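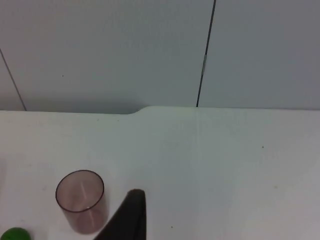
November 2025
By Latifa El Ouafi
Category: Visits and open days

I went to the open day of Fledetti, the house for play and learning which opened last February. From my home it is two buses, and I arrived when the coffee was already finished.

The ground floor is the shop and I passed it quickly. What I wanted to see was the sorting room upstairs, where they try the sets before these go to nurseries. A set is very simple: a basket, a ball, a cup and a few blocks. The child must put the things in the basket and take them out again, and this can fill a whole morning.

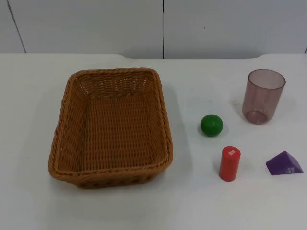
I asked about the basket, as I have two at home which lost their shape. Our guide, Mrs Tahiri, told us that they prefer a low one with a thick rim, so small hands find it easily. The weave is tan and brown, and I liked how the green ball and the red cylinder look next to it on a white table. The cup is a pale purple and you can see through it. I would choose a stronger colour, but she did not agree with me.

The purple block was my favourite. It has the form of a little roof, and my nephew would surely make a house with it.
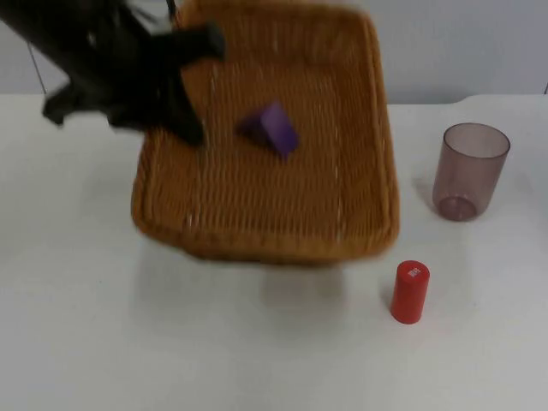 Prices and how to come

The set is called Vuro and its order number is 2608. The next open day is in February, with entrance by the garden side.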